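Clestard Lane Gate System
Operator and Set-up Guide
Section 4: Preparing a lane at a land crossing point

4.1 Before you start

This section covers the set-up of one traveller lane at a land crossing point, from the arrival of the cabinet at the kerb to the first live shift. It applies to car and foot lanes. Freight lanes have their own weighing and seal procedures, given in Section 7.

You will need:

The lane key and the supervisor card for the crossing point
The site sheet, signed by the shift commander
A laptop with the Tolluda console installed
A set of test documents (white envelope, kept in the duty safe)

Do not use your own passport or identity card as a test document. Readings taken in set-up mode are stored with the lane record and can only be removed by the central office.

4.2 Placing the cabinet

1. Close the lane to traffic and switch the overhead signal to the red cross.
2. Stand the cabinet on the marked plinth with the reader window facing the driver's side. On foot lanes the window faces the queue.
3. Check that the officer in the booth has a clear view of the traveller's face. If a pillar or mirror is in the way, move the booth chair before you move the cabinet.
4. Tighten the four floor bolts by hand, then a half turn with the spanner.
5. Connect the power lead, then the data lead. Leave the battery switch off.

Caution: The lane barrier can drop when power is first applied. Keep people and vehicles clear until the status lamp is steady green.

4.3 Loading the watch list

The lane holds its own copy of the watch list so that checks can go on if the line to the central office is lost. The copy must be loaded before any traveller is processed.

1. Insert the supervisor card and wait for the menu.
2. Choose Lists, then Full load. Do not choose Update on a new cabinet.
3. Enter the crossing point number from the site sheet.
4. Wait for the message Load complete. Do not remove the card while the bar is moving.
5. Compare the entry total on the cabinet with the total on the console. On the training list supplied with this guide, both should read 2,968.

If the two totals differ, choose Clear and load again. After a second failure, keep the lane closed and report fault code 556.

Note: A lane working from its own copy shows an amber bar across the top of the booth screen. Records made during this time are sent automatically when the line returns. The cabinet can hold 3,000 of them. When storage reaches 80 per cent, the booth screen shows a warning and the supervisor should open a second lane or move to the paper register.

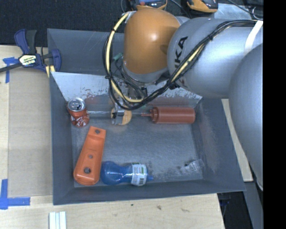 Leszek Jakubowski asked, after the trial shifts in November, that the guide should say plainly who decides on the move to paper, as two officers on his shift had each thought the other was responsible. The decision belongs to the supervisor whose card was last used in that lane. If that person has gone off duty, it passes to the shift commander.

4.4 Setting the lane rules

Lane rules tell the cabinet which travellers may pass on a green result and which must be sent to the booth. They are set by crossing point, and an officer cannot change them from the booth.

1. In the Tolluda console, open the lane and choose Rules.
2. Select the document types accepted in this lane. Local border traffic permits are off by default.
3. Set the age below which a traveller always goes to the booth. The site sheet gives the figure for your crossing.
4. Set the random check rate. Leave it at the site value unless you have a written order.
5. Choose Save, then Send to lane. The cabinet restarts once.

Caution: Sending rules to a lane in use will cancel the check in progress. The traveller must then present the document again.

4.5 Testing

Carry out the test with two people, one at the reader and one in the booth. Use the test documents in the order below and write each result on the site sheet.

1. Card A, valid document. The result is green and the barrier lifts.
2. Card B, expired document. The result is amber and the barrier stays down.
3. Card C, listed document. The reader shows Please wait. The booth screen shows red. No sound is made at the reader.
4. Card D, damaged chip. The reader asks for the document twice and then shows Go to booth.

If Card C causes any sound or red light on the traveller's side, stop the test and do not open the lane. Check that Quiet alert is switched on under Rules, send the rules again and repeat the test from Card A.

When all four results are correct, set the battery switch to on, pull the power lead and present Card A again. The result should be the same. Replace the lead.

4.6 Opening the lane

1. Return the test documents to the envelope and sign the flap.
2. Change the cabinet from Set-up to Live. The lane number appears in white.
3. Hand the lane key to the booth officer and enter both names in the lane book.
4. Switch the overhead signal to the green arrow.

Note: A lane first opened on a night shift should be retested after 6 a.m. Low sun on the reader window can cause false readings of Card D. Fit the hood supplied in the accessories box if this happens.

For closing a lane at the end of a shift, see Section 5.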